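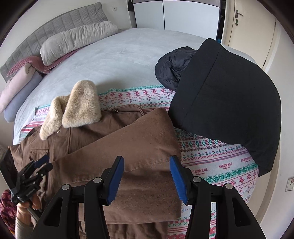 Jolanta Lis: I bought mine for December and it never went back in the closet. It lives across the end of the bed now, clothes get thrown on it, everybody sits on it, and I still like looking at it when I come in with my coffee. Will you have the same pattern again, or is it a one-time thing?

We do have it again, Jolanta, and thank you for writing! Yours was one of several notes that made us bring the pattern back for spring, when we had fully meant to wait until the fall.

Griltska Banded Throw
Item 2219
Pattern: Fleltero, on white
In stock, updated 3 March 2024

The Fleltero pattern is the one with everything in it. On a white ground you get bands of red, pink, green and purple, and in between them red blossoms, wavy lines, diamonds and little flowers standing on zigzag stems. There are also bands that carry the word HANDMADE in red capitals, which people seem to either love or ask us about, so let me say right away that the word is part of the design and repeats along the band. It isn't a tag and you can't snip it off (someone did try, and was very nice about it afterward).

People call it our Christmas throw, and I understand why, with all that red and green. But the pink and the purple pull it in another direction, and I have seen it look perfectly at home in March. On a pale blue or gray bedspread it does most of the decorating by itself. If your pillows are a quiet color - dusty rose, cream, a soft gray - you don't need to match anything. Grażyna Krawczyk, who picks the colors with me, likes it best with a bit of plain blanket showing next to it, and I've come around to her way of thinking after arguing with her for most of a winter.

How we suggest using it

Across the foot or the middle of the bed, opened out so that the bands run from side to side. You'll see the whole pattern that way, and it makes a good landing spot for a jacket you haven't hung up yet or the sweater you're still deciding on. You can also run it down one side of the mattress, which is how I do it in our guest room, with a heavier plain blanket laid partly over it for anyone who gets cold at night.
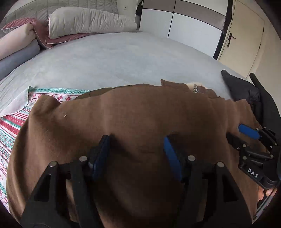 Brown is a lovely choice for that second blanket, by the way. I know it sounds dull, but a plain brown fleece calms the red down and keeps the whole bed from shouting. Slate gray is good too. I would go easy on a second pattern unless you are braver than I am, though Maja Lis sent us a note about hers with a plaid one and swears by it.

It's happy on a couch as well. Fold it lengthwise in three and hang it over the back, with the blossoms at the front or the zigzags, whichever you're in the mood for. Turning it around now and then is a cheap way to feel as if you've redecorated.

Washing

Wash it by itself the first time, in cool water with a mild detergent, and please skip the bleach. Later on it can go in with other colored things. Line drying is best. If you use a dryer, keep it on low and take the throw out while it still has a little dampness in it, then smooth it flat with your hands on the bed. Mine gets no ironing at all. If you do like to iron, use a low setting and go over the back.

Pets: hair comes off with a lint roller, or with a damp rubber glove if you've let it go for a while, as I have.

Storing it

Roll it. A folded throw keeps its creases, and a rolled one can simply be shaken out and used. A rolled throw also tucks nicely beside the pillows when you want the bed clear for folding laundry or packing a suitcase.

What arrives

One throw, rolled and tied, in a paper sleeve with the washing card inside. Pillows, bedspreads and plain blankets are not included. We are asked about the bedspread so often that I wish we sold one, but we don't, at least not yet.

Orders and returns

We had 300 made for this batch. Orders go out from the Grisow warehouse, where Remigiusz Mazurek packs them, and if you would like a gift note, type it in the box at checkout and he'll write it out by hand. His handwriting is much nicer than mine. You have 14 days to send a throw back unwashed if it doesn't suit the room, and we'll refund it when it reaches us. Please keep the sleeve if you can.

If you ordered in the last batch and are after a second throw for the other side of the bed, put "pair" in the note box. The pattern is the same, but the reds can vary slightly between batches, and Remigiusz will check the shade against the one we kept from last time. If he thinks the two would look odd together, he'll email you before sending anything.

Questions about this item can go in the comment box or straight to Grażyna at the shop. She answers most evenings, usually at length.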